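The lids man of Fliltville

Benedikt Frei is late, then he's early, then it turns out we've both been standing at opposite ends of the same building for ten minutes. Inskip House has two front doors. He uses the back one.

"Sorry, sorry. Come through. Mind the step, everyone gets the step."

I get the step.

Frei runs Zendley, a one-room business that sorts out other people's kitchen cupboards. More exactly, their food containers. The drawer that won't close, the tower behind the flour, the bag of lids on the back of the door. He will do the rest of the kitchen if you push him. He'd prefer you didn't.

I've got him for an hour. He has a client at noon, over in the old part of Fliltville, a family of five with what he calls "a serious drawer."

We sit down. Coffee comes in mugs with no handles, his own idea, they stack. Mine is too hot to hold so I leave it.

So how does a person end up doing this?

"I sold kitchens. Eleven years? No, longer. Showroom kitchens, the whole thing, islands, soft close. And people would come back after six months and say the kitchen's too small. And I'd go look, and the kitchen was enormous. It was just full of tubs."

He started going round on his own time, evenings. First for customers, then for customers' sisters. He left the showroom one March with a van and a label maker and has not sold a kitchen since.

His record, he says, is a retired couple with 60 containers and 17 lids. He isn't laughing when he tells me. He seems to still be upset about the other lids.

"Where do they go. Really. Potlucks, some of it. You take a salad to somebody's house and you leave the tub, then you take the lid home in your bag because it was on the counter. Then you keep the lid. For years! Waiting for the tub to come back."

Do you throw them out?

"I don't throw anything out. I put it in a box and I write the month on the box and I give it back to them. They can throw it out. I'm not taking the blame for somebody's grandmother's lid."

The method, as far as I can get it down at the speed he talks. Everything out on the table first, all of it, even the ones in the fridge with food in. Lids on. Whatever has no partner goes in the box. What's left gets sorted by footprint, by which he means the shape of the bottom, and volume doesn't come into it. Square with square. Long with long. Round ones he would ban.

"Round is for soup. Okay. Keep two round for soup. But a shelf is square, a drawer is square, your fridge is square, and you're putting circles in it. You're paying for the corners."

He gets up to draw this on the back of an envelope. Four circles in a box, then the leftover bits shaded in. It's a gas bill, unopened. He shades right over the address.

I ask about glass, because everybody I told about this interview said ask him about glass.

"Glass is good! Glass is heavy. If you've got a bad wrist, or you're seventy, or the shelf is up here," hand over his head, "don't have glass up there. Have it down low. I've got no fight with glass. People want me to have a fight."

And matching sets?

Longer pause. He does have a fight with matching sets, sort of. Not with having one, he has one. With buying one in the week after you've had a clear out, when you're feeling pleased with yourself. He makes clients wait a month. Some don't wait, and he can always tell because the new ones are still nested in the order they came in.

This is where Ewan Partington comes in, with a crate, backwards through the door. Partington was a client and is now the other half of the business. Does the van, the phones, most of the washing up. He's tall and has an apron on over a raincoat.

"Is he on round ones," Partington says.

He is, I say. Well, he was.

"I like round ones. I'd like that printed."

The crate is from a job yesterday and it's all going back this afternoon, clean. Partington puts things on the drying rack while he talks. He met Frei when his mother moved in with him and brought her entire kitchen along. Two kitchens in one, he says, two of every single thing, and neither of them would give up a colander.

"Ben came for a morning and stayed till it was dark. He got mum down to one cupboard. She cried a bit and then she phoned her friend to brag."

Did she miss any of it?

"One tub. A blue one. Turned out to be at my cousin's."

They argue about labels. Frei labels shelves, never tubs. Partington labels tubs, with tape and a marker, what it is and the day it went in, because otherwise, he says, you're eating mystery stew. Frei's view is that if you can see in you don't need a label. Partington's view is that he has seen in and was none the wiser. Chili and bolognese, cold, through plastic: good luck. I'm with Partington on this and say so, and Frei writes something on the gas bill.

It's twenty past eleven by now and we haven't done the part I came for, which is lids. How to tell a good one. Readers of this page have been writing in about leaks ever since the lunchbox piece, and one of you sent a photograph of the inside of a laptop bag that I won't forget in a hurry.
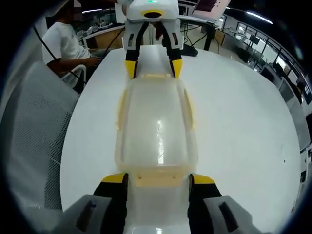 Frei has firm views on lids. There are three kinds, he says: the press-on, which is a hat, the screw top, which is fine, and the kind that locks with flaps. For anything that leaves the house he wants flaps, and he wants four. "Two sides only, the other two sides are just hoping." The sort he means is the cloudy rectangular one with rounded corners and a pale yellow flap on each of its four sides, sitting lengthwise on a big white table, with long ridges down both sides of the lid. Close opposite sides, he says, never go round in a circle. One end, then the other end, then the long sides. Go round in order and you push the lid over towards the last corner and it sits crooked, and it'll feel shut. It'll click and everything.

"People trust the click. The click is only the flap. The click doesn't know about the seal."

The seal is the bit he goes on about for a good while. The rubbery ring in the groove under the lid, if yours has one. Take it out and wash it. How often? Every time for anything with tomato or fish, he says, otherwise once a week. Use the handle end of a teaspoon to lift it, never a knife. Dry it flat. Put it back the same way up it came out, and press it in at the corners first, then along the straights. If it's stretched and won't lie down any more then the tub is a dry goods tub now. Rice, pasta, buttons. It had a good run.

How do you test one?

"Water and a paper towel. Fill it halfway, shut it, turn it over on the towel, go do something else. Go answer the door. Come back in ten minutes. If the towel's got a wet corner you know exactly which corner."

And if it fails at one corner every time?

"Then it's been in the bottom of the dishwasher. It's warped. I'm sorry."

Top rack only, for plastic lids, even if the base can go anywhere. Flaps open in the wash, not folded shut, or water sits in the hinge. The hinge is what goes first. He bends a finger back and forth to show me. A flap that's turned whitish along the fold is on its way out and you should stop trusting it with soup.

Partington, from the sink, "You can still use it for sandwiches."

"You can still use it for sandwiches," Frei agrees. First thing they've agreed on since I got here.

I ask about staining, as my own tubs are all orange. He says his are too. He says leave them on a windowsill in full sun for a day or two and most of it fades, and that a smear of oil before the curry goes in helps, and that beyond that you own an orange tub, so what.

Storage with lids on or lids off? This is apparently The question. He's been asked it at weddings. Off, if you're short of room, bases nested and lids standing up on edge in something, a loaf tin, a letter rack, he's used a toast rack. On, if you've got room and you've got kids, because no child has ever in history matched a lid. But bone dry before you close it or it'll smell like a cellar when you open it up.

He used to recommend a thing called a Wudix, a wire rack with slots, and then they changed the spacing between the slots and he stopped. He's got an old one in the van he won't lend to anybody. He looks at Partington when he says this.

What does it cost, having you both in? He says a half day for most people. He won't quote over the phone, partly because everyone lies. "They say oh, it's one drawer." He keeps a notebook of every piece he's ever handed back in a box with the month on it, just a running total, and lets me look at the last page. 2487, in pencil. Odd lids mostly. He has no idea what he'll do with the number.

Ten to twelve. He's looking for the van keys, Partington has the van keys. They've both got coats on and are still going about chili. I ask, quickly, what one thing people should do tonight, without him.

"One drawer," he says. "Put the lids on. That's all, just see which ones have got a friend. Don't buy anything."

"Label the stew," says Partington.

I went out by the front, the other front. When I got home I did the drawer. I have roughly twice as many lids as tubs and one of them, a square one, quite nice, I'm fairly sure belongs to the woman downstairs.

Leaks, lids and drawers to the usual address please. Next time it's freezers, if I can get the man to call me back.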